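Chapter 3
Fiber and the Foods That Supply It

Most people know that fiber is good for them. Far fewer can say how much they eat in a day, or which foods it comes from. This chapter covers what dietary fiber is, where it is found, and what happens to it after a meal. It builds on the material on carbohydrates in Chapter 2, and you may want to keep the table of sugars and starches from that chapter at hand.

Fiber is the part of plant food that the small intestine cannot break down. Starch is taken apart into sugar and absorbed. Fiber passes through to the large intestine mostly unchanged. Meat, fish, eggs, and milk contain none. Beans, whole grains, vegetables, fruit, nuts, and seeds all contain some, though the amounts differ a great deal from one food to the next. 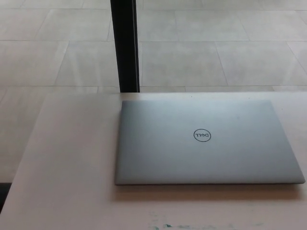 Does cooking vegetables destroy their fiber?

Cooking softens fiber but removes very little of it. A boiled carrot still holds nearly all the fiber it had when raw. Peeling is another matter — with potatoes, apples, and pears, a fair share of the fiber is in the skin.

3.1 Two Kinds of Fiber

Fiber is usually sorted into two groups. Soluble fiber mixes with water and forms a soft gel. Oats, barley, beans, and citrus fruit are good sources. The gel slows the emptying of the stomach, so sugar from the meal enters the blood more gradually. Some types of soluble fiber also help lower cholesterol.

Insoluble fiber does not dissolve. Wheat bran, the skins of many fruits, and leafy vegetables supply a lot of it. It adds bulk and helps food move through the gut. Most plant foods contain both kinds, and for everyday meal planning there is little need to track them separately.

In the exercises you will compare foods by the amount of fiber in 100 grams. Keep in mind that this is a fixed weight and may be far from a normal serving. Few people eat 100 grams of chia seeds at a sitting, but many eat more than that of cooked lentils.

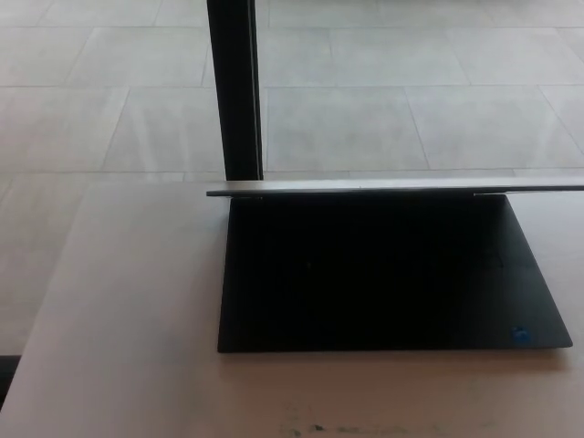

Figure 3.1. An open laptop on a pale beige tabletop.

3.2 Raising Fiber Intake

A sudden jump in fiber can cause gas and cramps. The bacteria in the large intestine feed on some of the fiber and give off gas as they do. A slow increase over several weeks is easier on most people. Drinking enough water matters too, especially when the added fiber comes from bran.

Small changes add up. Brown rice can take the place of white, and beans can replace part of the ground beef in chili. Fruit juice is a poor trade for whole fruit — most of the fiber stays behind in the pulp. People with bowel disease, or who have had recent surgery on the gut, should ask a doctor before changing their intake.

Before going on to Section 3.3, write down everything you ate yesterday and mark each item that came from a plant. You will need the list for the first exercise, where fiber totals are worked out meal by meal.

Related chapters
Chapter 2: Sugars and Starches
Chapter 4: Fats and Oils in the Kitchen
Chapter 5: Protein from Plants
Chapter 9: Reading a Food Label
Study notes for Chapter 3, by Wyn Gwynne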